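Print this page | E-mail this to a friend

The Widow's Rate

10/2/25

The letter came with the gas bill so she nearly didn't open it. Brown window envelope. Pundgate on the back flap, the office that used to be the Pensions Branch and before that the Regimental Fund. Same address. Same flap.

She read it standing up with her coat on.

We are writing to all surviving dependants of the Kalell Garrison. You may be entitled. May. She put it under the fruit bowl and went to work, and all the way down on the bus she thought, entitled to what.

Her husband had been nineteen at Kalell. Cook's mate, then stretcher party, then cook's mate again. Paid by the other government, the one that left. He'd had a tin with his papers in it and a photograph of a lorry. When he died the tin went in the wardrobe and the payments stopped. Local enlistment, they said. No provision for locals. She'd rung twice, years ago, and a man had been very nice to her about it.

Now this.

At dinner time she went in the stock room and rang the number. Press 2 for dependants. She pressed 2. Music. Press 2 again. Then a girl, young, a cold by the sound of her.

"Have you got his service number?"

"It's in a tin."

"Have you got the tin?"

"I'm at work."

"Only I can't open a record without the number. I can send you the form."

"What's it for, the money? Is it back pay or what is it?"

A pause, typing. "It's a one-off. It's 330."

"A month?"

"One-off," said the girl, and sneezed. "Sorry. It's one-off, it's the whole thing."

She said thank you. She stood there among the boxes of tights.

Three hundred and thirty pounds. He'd have laughed himself sick. He'd have said take it, woman, get the boiler seen to. He'd have said don't you touch a penny. Both, probably, one before tea and one after.

The form was eight pages. It came in a week, to be fair to them. Section 3 wanted the marriage lines and a translation of the marriage lines by an approved person. Section 5 wanted to know her savings. She put down the building society and then crossed it out and then put it down again. Section 6 said Describe in your own words the effect of the deceased's service on the household. There was a box for it, size of a playing card.

She had the biro over that box for most of an evening.

He didn't like onions frying. Wouldn't have them in the house. That was one effect. He slept on the floor by the door, the first winter, and she'd lain in the bed on her own thinking she'd married a dog. He was good with the neighbours. He couldn't do queues. He never once told her about the stretchers, she got that off his cousin at the funeral, and the cousin had it from somebody else.

She wrote: He was a quiet man.

It didn't fill the box. She left it.

The translation was the problem. The approved people were on a list and the nearest was Gulyás & Partner, over the betting shop, up a stair with a bad light. She went on her half day. She had thought it would be books. A brass lamp, somebody old. But they'd let out the front room and the back room and the translating got done at a counter on the landing, forms on one side, a kettle on the other. A woman took the marriage lines off her and held them by the edges.

"This is a beautiful hand," the woman said.

"That was the priest."

"Nobody writes like this now. You want it certified?"

"Whatever they want. They want it aproved."

"Certified is extra."

It was 66 for the page. Sixty six pounds to have it said in English that she'd been married. She counted it out and thought, well, that's a fifth of it gone on the stairs.

She had to wait while it was typed. There was a chair. She could hear the horses through the floor, the commentary going up and up and then dropping off. On the wall somebody had put up a calendar from the Skimia Line, a ship on it, very white, and she looked at the ship. He'd come over on a Skimia boat. Below the water line, he said, with the engines. You could feel them in your teeth. He'd met a lad on it from the same garrison, a clerk, and the pair of them had worked out what they were owed on the back of a cigarette packet and it came to a fortune. They were going to buy a lorry.

So that was the photograph. It had never come to her before. It wasn't a lorry he'd driven at all. It was the one they were going to get.

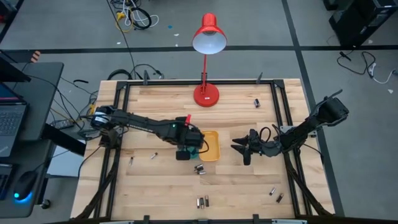 Red desk lamp and loose batteries on a wooden worktop.

She took the page home flat in a magazine. Got the tin down. She hadn't been in it since the funeral and it smelled of him, or of pennies. The service number was on a card gone soft as cloth, and the last figure could be a 1 or a 7. She tried it under the big light in the kitchen. She tried her other glasses. She put 7, he'd liked a seven.

Then she sat and looked at the lorry for a bit. Canvas back. One headlamp. Somebody's elbow in the corner.

Posted it the next morning, recorded, on the way to the bus.

Nothing till November. Then a white envelope this time, a proper one with a stamp, and she thought that's it, that's a no, they've bothered. She did open this one sitting down.

Dear Madam. We have been unable to match the number supplied. However a search by name had found an entry. They were sorry for the delay. They enclosed a copy of the entry for her records and payment would follow, separate cover.

The copy was one line out of a ledger. It had been done crooked on the machine so you got half the line above and half the line below, other men, the tops of their names and the bottoms of their names. Him in the middle. Cook's mate. Paid to the last day of the month. And under Remarks, where most of them seemed to have nothing, someone had put in pencil, went back for the others.

That was all. Went back for the others.

She read it and she read it. She turned it over in case there was more.

When the cheque came she put it behind the clock, and it stayed behind the clock. The man came about the boiler and she paid him out of the building society. Her sister said you're mad, they go out of date, you know, cheques. She said she knew.

The copy she took to the shop on the corner, and had it done again bigger, and straightened up. The boy there asked did she want it laminated.

"Does it last longer?"

"Pretty much forever," he said.

She said go on then. He fed it through and it came out warm and she carried it home inside her coat, and that night she did onions, a whole pan of them, with the back door open and the wireless on.

Print this page | E-mail this to a friend

Recent stories
The Night Ferry to Skimia
A Coat for the Consul
What the Quartermaster Kept
Two Rooms in Pundgate
Ration Day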